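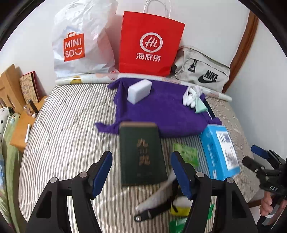
Preselness Kit Planner

A planning sheet for small groups who want to record two-handed household manipulation with hand-held grippers and need to know what to buy first. It covers the gear, the props and the running costs, all the way down to spare finger pads. We built it for our own rooms in Grusham and got so much use out of it that we cleaned it up to share!

Maintainers: Eliseo Olvera (sheet, formulas), Archie Purves (hardware, props)
Last updated: May 7, 2023
Status: in use, prices need refreshing in June

What you get

kit.csv - 17 budget lines, one per row, with quantity, unit price, lead time and a "can wait" flag
props.csv - the household items, grouped by how they behave in the fingers
sessions.csv - planned recording time per room
plan.py - reads all three and prints a total per month

Getting started

Put the files in one folder and run: python plan.py --rooms 2
Set your currency in the first row of kit.csv. Lines left blank are treated as zero, so fill in shipping even if it's a guess. We forgot it on our first order from Fundov and had to redo the whole month.

Planning the hardware

Everything is counted per operator. One operator means a left gripper and a right gripper, so a room with one person working still takes a pair. We also list a spare pair per site, flagged "can wait". Archie would like it known that he disagrees with the flag.

The hardware rows cover grippers, chargers, storage, cables and a hard case. Storage grows faster than you'd expect when both hands are recording. Start with the sessions file and let the script work out the drives from there. If you're choosing between a third gripper and a bigger drive, we'd buy the drive.

Finger pads get their own row. Ask your supplier whether they're sold separately before you commit, and write the answer in the notes column. We love the notes column.

Planning the props

This is the fun part, and it's cheap. Our prop allowance is 300 dollars per room for the whole run, and we have yet to spend all of it. Most of what works well is already in somebody's home: shopping bags, gloves, a sponge, a hardcover book or gift box, shipping boxes with the labels still on. Paying for a matching set of plastic blocks would have given us much duller recordings.

props.csv sorts things into these groups:
rigid - boxes and books
soft - cloths, gloves, cushions, plush toys
crinkly - plastic bags, snack bags, packets
thin - rods, cords, loose paper

Try to have something from every group within reach. Budget for replacing the crinkly group, as bags wear out with handling.

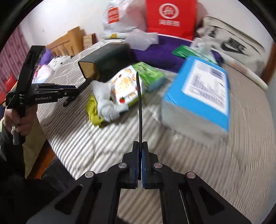
Two-handed work on a bed: crumpled cloth, yellow mesh bag, orange-slice snack bag and a blue box, with "GenRobot.AI" lettering on the left gripper.

Planning the rooms

Beds, tables and shelves are each a row in sessions.csv. Beds cost nothing to add if you already have one, and we're big fans. Quilting and stripes give the surface some character, and things sink and tip in ways they never do on a desk. Plan 30 minutes of recording per sitting, then a break. Arms get tired, and setting out a new arrangement of props takes a while too, so the sheet has a separate column for reset time.

Known gaps

Insurance is missing.
Lead times are typed in by hand and go stale.
The Urquhart sheet, an older version with the props and hardware mixed together, still imports, but it drops the notes column.
Only whole rooms are supported.

Contributing

Send us your rows! We're especially keen on kitchens and on anyone who has priced repairs. Keep one item per line, say where the price came from, and leave the "can wait" flag empty if you're unsure. Eliseo merges changes to the formulas, and Archie looks after everything in props.csv.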